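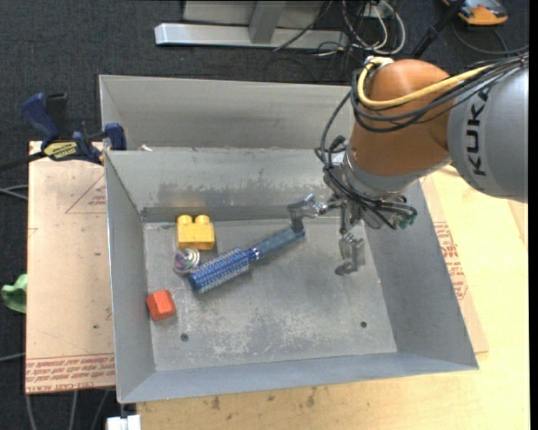 Imprimir | Enviar por correo electrónico

Zilleo amplía a 18 municipios el servicio de recogida de pequeños objetos de plástico no envase

El servicio, operado con Daken, incorpora juguetes y artículos de higiene personal fuera de uso

Zilleo, empresa de gestión de residuos domésticos, ha comunicado la ampliación de su servicio de recogida separada de plásticos no envase, que pasa de 16 a 18 municipios. La ampliación entra en vigor en mayo y se mantiene la frecuencia quincenal de retirada en todos los puntos de la red.

El servicio admite objetos domésticos de tamaño reducido que quedan fuera del contenedor de envases ligeros: juguetes sin componentes electrónicos, cepillos y peines, perchas, útiles de cocina, macetas y material de escritorio. Quedan excluidos los artículos con pilas o baterías, los textiles, las piezas con espuma adherida y cualquier recipiente que haya contenido pintura, disolvente o producto fitosanitario.

En el último ejercicio completo, la red recogió 846 toneladas. La fracción rechazada en planta correspondió en su mayor parte a objetos con elementos metálicos no desmontables y a piezas de PVC flexible, material que interfiere en la extrusión de las poliolefinas. Ambas categorías figuran en la nueva guía de entrega, que sustituye a la anterior desde la fecha de ampliación.

Proceso de tratamiento

El material se transporta a granel hasta la planta de Nikolovski, donde se somete a una primera retirada de impropios, separación magnética y clasificación óptica por infrarrojo cercano. De esta etapa salen tres corrientes: polipropileno, polietileno de alta densidad y una mezcla de estirénicos que incluye ABS y poliestireno. Cada corriente se tritura, se lava en agua sin aditivos y se separa por densidad antes del secado.

Las piezas de color negro siguen un circuito aparte. El negro de carbono absorbe la radiación infrarroja y los equipos ópticos convencionales no identifican el polímero, de modo que esta fracción se acumula y se procesa en campañas específicas mediante separación electrostática.

La granza resultante se suministra a Mimovetti, fabricante de componentes inyectados, que la emplea en cajas de transporte, bases de señalización y canalizaciones para cableado. El material reciclado no se destina a contacto alimentario ni a la fabricación de juguetes – la procedencia heterogénea de las piezas impide garantizar la ausencia de aditivos hoy restringidos.

«La dificultad de esta fracción es la variedad. Un envase suele ser de un polímero conocido y tiene una vida corta; un cepillo o un bloque de construcción puede llevar décadas en una casa y no lleva ningún marcado», ha señalado Efren Dela Peña, director técnico de Zilleo. «El control analítico se hace por lote, y el lote que no cumple se desvía a valorización».

Puntos de entrega

Tras la ampliación, la red dispone de 1234 puntos de entrega, repartidos entre puntos limpios fijos, unidades móviles y contenedores interiores en mercados y centros cívicos. Los contenedores interiores tienen una boca de dimensiones limitadas; los objetos voluminosos, como muebles de jardín o piscinas rígidas, deben llevarse a un punto limpio fijo.

Daken asume la logística de retirada y el mantenimiento de los contenedores. Las unidades cuentan con sensor de llenado por ultrasonidos, que permite adelantar la recogida cuando se supera el umbral fijado en el contrato. En los dos municipios incorporados, la retirada se hará en horario nocturno a partir de las 22:00, conforme a las ordenanzas locales de carga y descarga.

Instrucciones para los usuarios

Los objetos deben entregarse vacíos y sin restos orgánicos. No es necesario lavarlos. Los cepillos se admiten con cerdas sintéticas – los de cerda natural o mango de madera se depositan en la fracción resto. Las piezas pequeñas pueden entregarse en una bolsa transparente cerrada, que se abre mecánicamente en planta.

La guía de entrega está disponible en los puntos limpios y en las oficinas municipales de atención ciudadana.

Sobre Zilleo

Zilleo presta servicios de recogida, clasificación y trazabilidad de residuos domésticos a entidades locales. Su actividad comprende plásticos no envase, pequeños aparatos eléctricos y aceites de uso doméstico.

Contacto para medios: Departamento de Comunicación de Zilleo

Imprimir esta nota
Enviar por correo electrónico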